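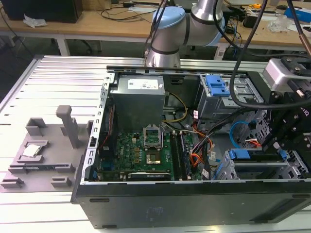

Anlage 1: Gehäuse liegend, Seitenwand ab, CPU-Sockel offen und leer

Protokoll der Werkstattrunde, Computerhilfe Fikcombe, 19.08.2024
Anwesend: Baran, Løken, Saarinen, Wikström (Protokoll). Entschuldigt: Grønli

TOP 1 Schwarzer Tower
Oskari Saarinen berichtet vom Zerlegen. Das Netzteil bleibt vorerst drin, die blauen Laufwerksclips ebenfalls — über deren Schönheit wurde länger gesprochen als über das letzte Protokoll. Der Prozessor soll laut Liste in Schublade 4 liegen. Dort liegt Kleber. Ulla Løken sucht weiter.

TOP 2 Kabel
Urszula Baran beantragt, Kabel vor dem Ausbau zu beschriften. Einstimmig angenommen, wie schon im Dezember.

TOP 3 Ersatzteile
Für Speicher und Wärmeleitpaste werden 44 Euro freigegeben. Angebot von Premow liegt vor, das von Clorkska ist unleserlich. Im Regal lagern inzwischen mehr als 91 Schrauben ohne bekannte Herkunft. Vertagt.

TOP 4 Verschiedenes
Gunvor Grønli lässt ausrichten, der Kaffee sei alle. Zuständig: Wikström, unter Protest.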